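Papers > Manipulation > Evaluation of Commercial Kits > Section 4

August
Lionel Goodall and Derek Tapley

4. The Wekance Kit in Clutter

4.1 What was on offer

Wekance is sold by Uvismont as a complete tabletop sorting package: an arm, a two-finger gripper, a calibration routine and a license for the Modus planning software. The brochure promises "household-ready picking from day one." Our day one was spent on the license. The activation server wanted a purchase order number, the purchase order wanted a serial number, and the serial number was printed on the underside of a part we had already bolted down.

Once activated, the kit was pleasant to use. Calibration took 15 minutes, as advertised, and had to be repeated only when somebody moved a table. The control software starts quickly and says little. Its one error message during setup was "Pose unlikely," which both authors felt was fair.

4.2 Workspace and objects

The vendor's demonstration uses evenly spaced cubes on a bare surface. We wanted something closer to the bottom of a toy chest. The working area was a table covered in dark green cloth, with the objects heaped together in a metal container and a set of colored boxes, each with a round hole in the top, as the destination. Balls, spiky toys, cans, toy food and knotted rope were mixed without any attempt at fairness, and two cloths were added on top of the pile.

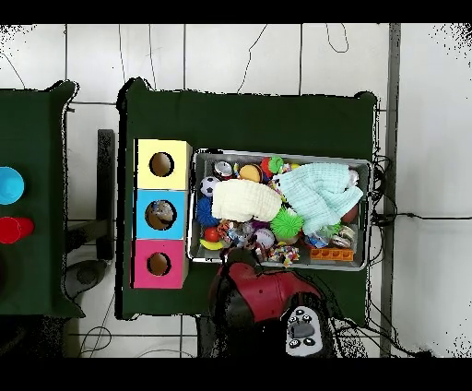

Object placement followed the shake-and-tip procedure of Section 3.2, after which the operator was forbidden to tidy. This rule was harder to enforce than any other in the protocol. The second author, given an unattended cloth, will fold it, and the trials in which he did so were thrown out.

We ran 367 trials over the whole evaluation, for a total of 3,844 attempted grasps. A trial ended when the container was empty, when the planner gave up, or when 10 grasps in a row came back with nothing. Every kit in the study got the same rules and the same operators. The Pesonen baseline from Section 3 was rerun on the same objects, so that any unfairness would at least be shared.

4.3 Behavior on rigid and soft objects

Balls gave little trouble. The gripper closes on them with some confidence, and when it misses, the ball rolls to a new place and the planner simply starts over, apparently without regret. Cans lying on their sides were handled well as long as there was room for both fingers. When there was no room, Modus would choose the can anyway, press down on its neighbors and report a successful approach. We agree that it approached.

Spiky balls were better than expected. The spikes give under the fingers and hold the ball in place, and a sloppy grasp often survived the trip to the boxes.

The cloths were another matter. Modus scores each candidate by how much graspable surface it sees, and a crumpled cloth is almost all surface. The planner therefore went for cloth early and often. Sometimes this was the right move, as it uncovered what lay below. Sometimes the cloth came up with a passenger, and the software logged one object moved while the operator logged two, one of them on the floor.

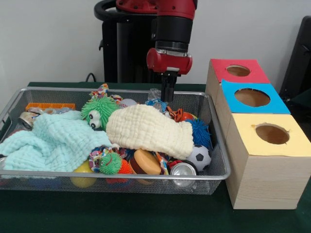
Figure 4. The arm over the filled basket, gripper pointing down. The sorting box stands at right.

Release over the round holes was the second weak point. The kit treats a hole as a target with a center and no edge, a view that a rope toy does not share. Long objects had to be turned before release, and the turning option is off by default. It lives in a menu called Advanced, next to the setting for the startup chime. With the option on, rope toys went in more often, though each placement took longer. With the chime off, we noticed no change in performance.

4.4 Notes for buyers

A lab that needs to move balls and cans from one place to another can use Wekance as delivered. Anyone with cloth in the pile should plan to replace the scoring function, and Uvismont does document how, in an appendix that appears to have been written by someone else entirely – someone who had used the product. Support answered our questions by Friday of the week in which we asked them. The reply on cloth handling suggested removing the cloth. We did not test this configuration.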